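Waaka: open desktop case set

README, last edited 9 June 2024

Contents

Waaka is a set of close-up pictures and notes on the insides of older desktop computers. Each machine was opened on a bench and left with its side panel off. The notes cover the motherboard, memory slots, processor socket, drive area and power wiring. There are 35 machines in the set, each in its own folder.

The set was put together by Joris Hendriks. Tane Cartwright checked the labels and wrote the part list.

What each folder holds

Every folder has a notes file, a label file and a pictures folder. The notes file is plain text and gives the state of the machine as it was logged: which parts were still fitted, which had been taken out, and anything odd, such as a bent bracket or a cable tied back with tape. Machines are numbered in the order they were logged. Two numbers were dropped after duplicates were found, so there are gaps.

Label names

Labels are lowercase with underscores. The ones used most are board, dimm_slot, cpu_socket, socket_frame, capacitor, power_conn, harness, wire_loose and drive_bay.

A harness is any group of wires that runs together, tied or not. A single wire that has come away from its group is wire_loose. Wires are labeled by group and the colors go in the notes file, listed from most to least visible.

Memory slots are labeled one at a time, even when they sit side by side. The socket label covers the square where the processor goes. The metal around it gets socket_frame — early versions had the two as one label, and a few old files may still show that. 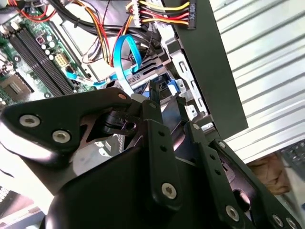

Open case with green board, two black DIMM slots and the power harness running toward the drive area.

Capacitors are labeled as a cluster when they stand close together. Body color goes in the notes if it can be made out. Power connectors on the board and at the end of a harness share the power_conn label; the pin count is added when it can be read, for example power_conn_4.

Known problems

The boards are often seen at a steep angle, so parts near the far side look narrow. Boxes for these are less tight than the rest.

Thick harnesses hide whatever is behind them. We did not guess at hidden parts. If a connector goes under the wires and comes out the other side, it has one label with the hidden flag set to 1.

Folders 5 and 67 use an older notes layout with the part list at the end. The content is the same.

Board makers and model numbers were not recorded — please don't use the set to identify models.

Changes

Split socket_frame from cpu_socket. Renamed cable to harness. Fixed the spelling of capacitor in the label list.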